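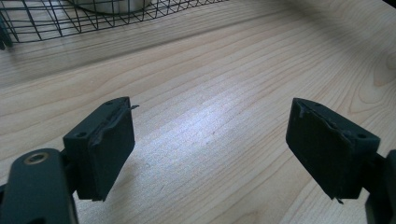
Pad wear is checked on both fingers of each hand-held gripper before a session starts. Open the jaws fully and hold them over a plain surface with good light. Look at the edges first. A thin flap standing out from the top corner of one pad, or a frayed tail below the bottom tip of the other, means the set is due for replacement, even where the flat gripping face is still sound. Order pads from Favano as a matched set.

4.3 Replacing the finger pads

Caution: Disconnect the gripper cable before you put a tool near the jaws.

1. Set the gripper on its side and open the jaws by hand.

2. Remove the screws from the mounting block and keep them in the tray.

3. Pull off the old pad. Scrape away any rubber left on the block — a plastic scraper is fine, a knife is not.

4. Seat the new pad flat and start all the screws before tightening any of them.

5. Repeat on the other finger. Never run a new pad against an old one.

6. Close the jaws slowly. The two faces should meet along their full height.

Note: Pads are good for up to 1,000 grasps on smooth metal. Wire handles and sharp rims wear them faster.

4.4 Checking the grip

Reconnect the cable and start Mender.
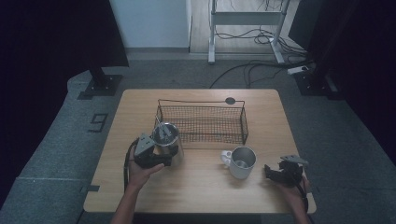 Wait for both grippers to show as ready, then zero the jaw opening on the one you serviced. Pick up an empty metal cup, hold it clear of the table for four seconds and set it down. Do this three times. If the cup slips or turns, go back to step 4 and reseat the pads.

Enter the change in the Skurkumik log under "Fingers" — left and right hands have separate entries.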